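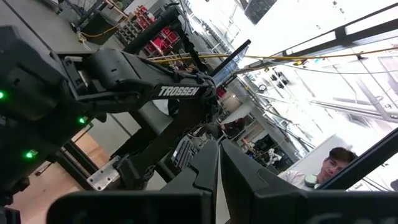 When we moved to Harndale I was told, by more or less everyone who helped carry a box, that we must walk the old railway path out to Bolger before the summer was over. We did not. We painted the hall, and then it rained, and then it was winter, and the path stayed on the list that lives on the side of our fridge, between "find a dentist" and "sort out the shed door". It took me two years and a very ordinary Monday with nothing in the diary to get round to it at last, and I have been going back ever since, to the point where my family have started asking whether I have a second household down there.

I should say at the start that I am not a walker. I own one decent waterproof and a pair of boots that were bought for a camping holiday we came home early from. I like a walk with a bench in it, and ideally a bun. So if you have come looking for advice on gaiters, I'm afraid you will have to go elsewhere, and good luck to you.

The path begins behind the garden centre, through a gap in the hedge that you would take for somebody's drive. There is a post with a green arrow, but the arrow has slipped and points at the ground. For the first mile you are in a cutting, with ferns on both sides and the road going by somewhere above your head, and it smells wonderfully of earth and wild garlic if you go in April. I went in April the first time, quite by luck, and I picked a handful of the leaves and carried them the whole way in my coat pocket. The coat has never been the same. I can't say I mind, although I did get a look on the bus home.

After the cutting you come out on to the bank, and the whole valley opens on your left, with the river and the sheep and the long roof of the old Brultach mill. I always stop here and have the first half of my sandwich, even if it is only ten o'clock. The trains used to stop here too, at a halt with 60 yards of platform, and you can still find the edge of it under the brambles if you poke with your foot. I love that sort of thing. There is a ledge of stone with a whole working life behind it, milk churns and parcels and people going off to be married, and now it has blackbirds on it.

The mill itself is shut up, though the yard is open and there is a board with the history on it, a good long one that I have read several times. At its busiest the place gave work to 600 people, which I find very hard to picture when I'm standing there with only a wagtail for company. They made blankets, mostly. My grandmother had a blanket with a satin edge that she said came from "up the valley", and I have decided, on no evidence at all, that it was this valley.

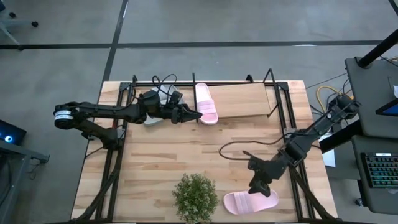
You want to go the other way round, Bolger first, a reader wrote when I mentioned the path here last month, and then you have the sun behind you and the tea room at the end instead of in the middle. I have thought about this a great deal since. It is perfectly sensible. The trouble is that the bus to Bolger leaves at an hour when I am still looking for my other sock, and besides, I have grown fond of having my tea in the middle. But I did promise to try it, and so I will, once the mornings are lighter.

The tea room, I ought to explain, is called Rarkari, and it is in what used to be the crossing keeper's house. It has six tables and a stove, and the menu is written on a roll of brown paper by the door. They do a cheese scone the size of a small hat. They also do soup, and the soup is good, but I would be misleading you if I said I'd had it more than once, what with the scones being right there. Dogs are welcome and so are muddy boots, and there is a basket of old magazines in which I once found a knitting pattern I had been after for years. I copied it out on the back of a paper bag – they would have let me take it, I'm sure, but I felt shy about asking.

From there it is two miles on to Bolger, flat all the way and a bit dull in the middle, where the path runs beside the road and you have to share it with the bicycles. The last stretch makes up for it. You go over the river on an iron bridge with a plate on it saying 820, and I have asked at the tea room and at the library and still don't know what the number is for. If you do, please write and put me out of my misery.

The bus back goes at ten past three from outside the chemist's. The next one is not until nearly six, so don't dawdle over the bridge as I did the second time, or do, but take a book.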